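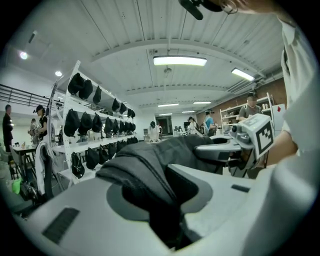 Figure 1. Black baseball caps on a perforated white rack, with a dark fabric item in the foreground.

Unit 2. Storage and Display of Soft Headwear
Course handout, Futley short course in stockroom practice
Revised 11 Jul 2020

Scope

This unit covers racking, spacing and rotation of unstructured and semi-structured caps. Felt hats and straw are covered in the February block and follow different rules, mainly on humidity. Read the notes on fabric weight from Unit 1 first.

2.1 Terms used

Crown: the part of the cap above the sweatband.
Front panel: the section of the crown directly above the visor. It may be backed with buckram (structured) or left unbacked (unstructured).
Visor: the stiffened projection at the front. Also called the bill or peak.
Sweatband: the inner band at the base of the crown.
Set: a lasting change of shape caused by load or folding.
Tier: one horizontal level of a rack.

2.2 Racking

The rack in Figure 1 is tall, white and metal, with caps on three tiers. Its uprights are perforated with small holes. On racks of the general slotted type, perforation allows tier height to be changed in fixed steps. Check that both ends of a tier are at the same step before loading.

Tier height is set from the deepest cap in the range, with enough clearance to lift one cap out without touching the tier above. Where several ranges share a rack, the deepest range governs the whole rack. Mixed tier heights save space but slow down picking, and the Hekasgate layout used in the exercises does not allow them.

Caps of one color on adjacent tiers are hard to tell apart at picking distance. Black is the worst case. Put the size and line code on the tier, never on the cap, and repeat the label at the far end of long runs.

2.3 Folding and set

A cap folded over on itself bends at the weakest section, usually the rear of the crown. Unbacked cotton tolerates this for short periods. Buckram does not: once the backing creases, the line shows through the face fabric and steaming removes only part of it.

Handling rules:
Lift by the visor and the rear of the crown together.
Do not nest more than one size in a stack.
Open out any folded cap before it goes back on a tier.
Keep dark fabrics away from lint sources — fleece and uncoated board are the usual ones.

2.4 Lighting

Fluorescent fixtures are common in large stockrooms. Dyed cotton fades with total exposure, the product of illuminance and time. At 500 lux, 2 hours gives 1,000 lux hours. Halving the light level doubles the time allowed for the same total. Top tiers close to a fixture receive more light than those below, so rotate stock downward at each count.

2.5 Worked problem

The Ahn range has 2,899 caps in stock. Racks hold 500 caps each when fully loaded. Five racks hold 2,500 and leave 399, so six racks are needed, the last one partly filled. Put the partly filled rack nearest the receiving door.

Exercises

1. Repeat 2.5 for racks that hold 1,000 caps each. State the spare capacity.
2. The Zeseck range is structured and deeper in the crown than Ahn. Explain the effect on tier height if the two share a rack.
3. Find the exposure in lux hours after 8 hours at 500 lux.

Bring written answers to the next session. Show working for 1 and 3.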